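Kyu-ri Seol
Dec 17, 2025

Thread on the Windon stake in Plirnel, written from the filing and the offer document. Numbers are theirs unless I say otherwise.

1/ Windon Capital is buying new shares in Plirnel, the brake and axle supplier, for $200 million. The shares are a separate class. They carry a fixed dividend of 6 percent, payable in cash or in more shares at Plirnel's choice.

2/ Kwon Holdings stays the largest owner. It holds 78 percent of the votes today because its founder shares vote at a multiple of the common. The new class votes as if converted, so Kwon is diluted but keeps control on any ordinary resolution.
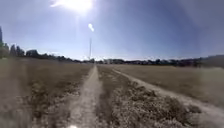
3/ Windon also gets one board seat and a veto over three things: new debt ranking ahead of its shares, a sale of the axle business, and any change to the founder share terms. The veto ends if Windon sells more than half of what it bought.

4/ Conversion price is 8 dollars a share. That is above the last close before the announcement. The premium looks better than it is. A buyer who collects a fixed dividend while waiting can afford a higher strike, and the common holders are the ones paying for the wait.

5/ Use of proceeds. Most of the cash repays the Grurness loan, which comes due in May. The remainder is listed as "tooling and general purposes" with no split given. I would like to see the split. Tooling for a signed program and tooling for a hoped-for program are different risks.

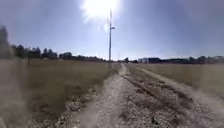
Dirt track through dry fields, clear day.

6/ Paying off Grurness removes the leverage covenant. It does not remove the customer concentration problem. The filing still names a single truck maker as the main source of axle revenue, and that supply contract is up for renewal after the loan date.

7/ On the takeover talk: the filing says the company "is not in discussions regarding a sale of the whole." Read it narrowly. It says nothing about the axle unit on its own, and the axle unit is exactly what the second veto covers. Lawyers do not usually draft a veto over something neither side has thought about.

8/ Minority holders get a vote on the share issue. Founder shares count at one vote each for that resolution only, per the listing rules quoted in the circular. Kwon can still lose it on low turnout.

9/ Correction to 3/: the veto ends if Windon falls below half of its original holding on an as-converted basis. Dividend shares count toward the holding, so paying in shares makes the veto last longer.

10/ No position in any of these names. Next post when the circular's annexes are up.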